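3장. 커버와 주름 부품 청소, 그리고 다시 맞추기

2장까지 따라오셨으면 이제 Vorau 공기청정기가 벽에서 한 뼘쯤 떨어져 조용히 돌고 있을 거예요. 저는 이걸 작업실에서 두 해째 쓰고 있는데, 제일 많이 받는 질문이 먼지 얘기라서 아예 한 장을 따로 뺐습니다. 검은 고무나 주름진 재질은 정말 먼지를 잘 타거든요!
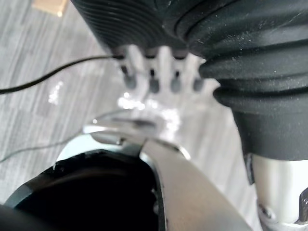
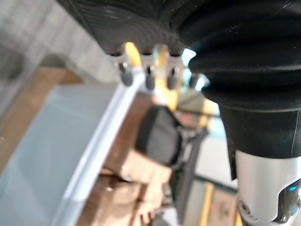
그림 3-1, 3-2. 검은색 골진 표면에 앉은 먼지

준비물
마른 극세사 천, 털이 부드러운 붓(저는 화방에서 산 Nallimance 납작붓을 씁니다), 미지근한 물 한 컵, 중성세제 조금. 물티슈는 웬만하면 쓰지 마세요. 저도 처음엔 물티슈로 쓱쓱 닦았다가 골 사이에 하얀 자국만 잔뜩 남겼어요.

3.1 커버 벗기기

1. 전원 버튼을 길게 눌러 끄고 플러그를 뽑습니다.
2. 팬이 완전히 멈출 때까지 15초 기다립니다. 급하다고 바로 열면 안전 스위치가 걸려서 나중에 전원이 안 들어와요. (걸렸다면 3.4로 가세요.)
3. 뒷면 아래쪽 걸쇠를 양쪽 엄지로 동시에 누르고 몸 쪽으로 당깁니다. 생각보다 뻑뻑합니다. 새 제품은 더 그래요.
4. 커버가 나오면 바닥에 수건을 깔고 눕혀 둡니다.

주의: 걸쇠를 한쪽만 누른 채 비틀지 마세요. 제 첫 커버가 그렇게 갔습니다. 교체품 부품 번호는 391번이고, Kwok 부품점에서 따로 팔아요.

3.2 먼지 털기

1. 붓을 골 방향으로 눕혀서 위에서 아래로 쓸어내립니다. 골을 가로질러 문지르면 먼지가 더 깊이 박혀요.
2. 안쪽 모서리는 붓끝만 살짝 넣었다 뺍니다.
3. 그래도 남는 얼룩은 세제 푼 물에 적셔 꼭 짠 천으로 톡톡 두드립니다.
4. 마른 천으로 한 번 더 닦고 그늘에서 20분 말립니다.

참고: 청소기를 쓰고 싶으면 솔 달린 노즐을 끼우고 제일 약하게 돌리세요. 흡입력이 세면 주름 부분이 딸려 올라가서 모양이 틀어집니다.

주의: 드라이어, 알코올, 아세톤은 금지! 광이 나 보여서 좋은가 싶다가 며칠 지나면 끈적끈적해져요.

3.3 필터 확인하고 다시 끼우기

1. 필터 손잡이를 잡고 똑바로 빼냅니다.
2. 회색이 고르게 돌면 아직 괜찮고, 가운데만 시커멓다면 뒤집지 말고 교체하세요. 뒤집어 쓰면 모인 먼지가 그대로 방으로 나옵니다.
3. 필터 화살표가 기계 안쪽을 향하게 밀어 넣습니다. 저는 이걸 거꾸로 끼우고 한 달을 썼는데 소리가 좀 크다 싶기만 했어요...
4. 커버 윗부분부터 홈에 걸고 아래를 눌러 딸깍 소리를 확인합니다. 소리는 두 번 나야 해요.

3.4 전원이 안 들어올 때

대부분 커버가 덜 닫힌 겁니다. 걸쇠 쪽을 손바닥으로 꾹 눌러 보세요. 그래도 반응이 없으면 플러그를 뽑고 잠시 두었다가, 전원 버튼을 누른 채로 다시 꽂습니다. 표시창에 13이 뜨면 안전 스위치가 걸렸다는 뜻이니 버튼을 짧게 두 번 누르면 풀려요. 다른 숫자가 뜨면 6장 표를 봐 주세요.

3.5 얼마나 자주 하나요?

저는 커버는 매달 한 번, 필터는 철이 바뀔 때마다 봅니다. 난방을 시작하는 10월에는 꼭 한 번 열어 보시고요. Denis 받침대를 같이 쓰는 분은 바퀴 안쪽에도 머리카락이 감기니까 커버 말리는 동안 같이 빼 주면 좋아요. 바퀴는 손으로 당기면 그냥 빠집니다.

다음 4장은 풍량 설정입니다. 커버를 다 말리고 나서 넘어가 주세요.

마지막으로 고친 날: 2018년 6월 1일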